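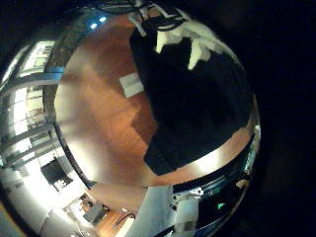 Subject: Re: Wooden floor in the long room – wax or leave alone?
From: Rizal Hartono
Date: April 2, 2021

Hello all,

Thanks for the replies so far. I've quoted the most useful one and answered underneath, as it covers most of what the others asked.

> Rizal, before you buy anything, find out what is on the boards now.
> If it's an old wax and you put a water-based lacquer over it, the
> lacquer won't stick and you will be sanding the lot. Put a drop of
> white spirit on a rag and rub a corner. If the rag comes up yellow
> or brown, it's wax. If it comes up clean, it's probably lacquer or a
> hard oil.
>
> Second thing, how bad is it by the windows? We had a room with glass
> all down one side and the boards there went a different colour from
> the rest inside six years. A new coat won't even that out.
>
> Third, are you planning to empty the room or do it in halves? I did
> ours in halves and you can still see the join.
>
> M.

On the first point, I did the rag test behind the door and again next to the radiator. Clean both times. So I'm taking it as lacquer, and the tin of Patico wax I bought in September can stay in the shed. I did try a bit of it on an offcut and it sat on top and went smeary, so that fits.

On the windows, it's hard to judge in daylight. The floor is a warm orange-brown and still has a fair shine on it, but when the light comes in it washes the boards out and you can't tell fading from glare. I'll look again in the evening with a lamp held low. The boards were covered by a rug at one end until last year and there is a faint line where it stopped, so there has been some change – I just don't know how much.

On emptying the room, I would like to do it in one go. The big things can go in the hall. What holds me up is the soft stuff, the clothes and covers that end up in heaps on the floor and get moved from one side to the other each time I sweep. I've bought 2 large lidded boxes from Lostier for those. Dark things in one, whites in the other, as the black fabric sheds on everything and the white shows it. Papers are going in a drawer. I've slipped on a loose sheet once already and don't want to do it again on a fresh coat.

The two products people have suggested are Kostari matt and Hung satin. The Kostari comes in a 1000 ml bottle. I'm leaning towards the satin to stay close to what's there, but a friend who had it says it marks when you drag a chair. Has anyone on the list lived with either for more than a year?

Also, do I need to go over the whole floor with a 100 grit screen first, or is that too coarse for a light key? The hire shop says 100, the leaflet says finer. I'd go with the leaflet, but the shop only has the one grade in.

Someone asked about gaps between the boards. They are narrow and I'm leaving them. I filled a few in my last place with a resin and sawdust mix and most of it had come out by the next winter.

I can start once the boxes are filled and the hall is clear. If anyone has a long-handled applicator they could lend, please write to me off list and I'll come and fetch it.

Regards,
Rizal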